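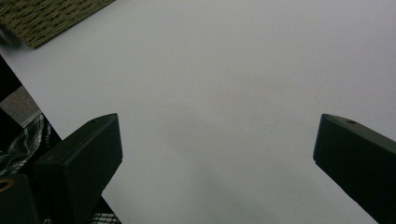 Jobs > Stislow > Packing Hall > Gripper Trainer (days)

Gitgate is looking for a gripper trainer at its Stislow packing hall. You would spend most of your shift holding a pair of robot fingers in your hand and doing with them what your own fingers have done perfectly well since you were two.

We pack table linens, mats and paper goods for other people's stores. Until last October all of it was folded, stacked and boxed by hand. Then management bought Nicholas. Nicholas is an arm on a post, and he learns by copying recordings of people who do the job with a hand-held version of his gripper. He is good at boxes. He is bad at anything flat, thin or floppy – unfortunately most of our catalog.

What you would do

Pick up sheets, mats and folded cloth with the hand tool, move them to the right spot, and put them down again. Then do it again, a little differently. Sort out the bad recordings at the end of the shift. Tell the engineers when their instructions make no sense, in writing if possible, as they tend to forget the spoken kind. One day in every rotation you go back to the packing line and work with your bare hands, which most of the team describes as a vacation.

The current team has made 1159 usable recordings of the paper job. The engineers would like 3000. You can see why we are hiring.

What has changed around here

You should know what you are walking into. The night shift is gone. Those people were offered day jobs, and most took them, though two left and we miss them. The folding tables are now half as long and the break room is now half as loud. Sore backs are down. Sore thumbs are up, so trainers swap out after 20 minutes on the tool and nobody is allowed to be a hero about it.

People also ask if they are teaching the machine to take their job. Ye-ji Won, who leads the trainers and packed placemats for years before that, answers it in every interview, so feel free to raise it. The short version is that the present contract guarantees all packing hall jobs for two years. The long version includes her opinions and takes until lunch.

Who we want

Steady hands and a high tolerance for repetition. Packing, sewing, laundry or kitchen work all count as experience. A degree in robotics does not hurt, but Gebhard Kaufmann has one and he still drops the napkins.

What you get

Full-time day work, the same pay grade as a line lead, paid training, and a locker that closes. The post runs for 12 months with the option to move to the line or to maintenance afterward.

To apply, send a short letter and a list of past jobs to the Gitgate hiring desk in Stislow by November 5, 2018. Interviews include a turn on the tool. Wear sleeves you can roll up.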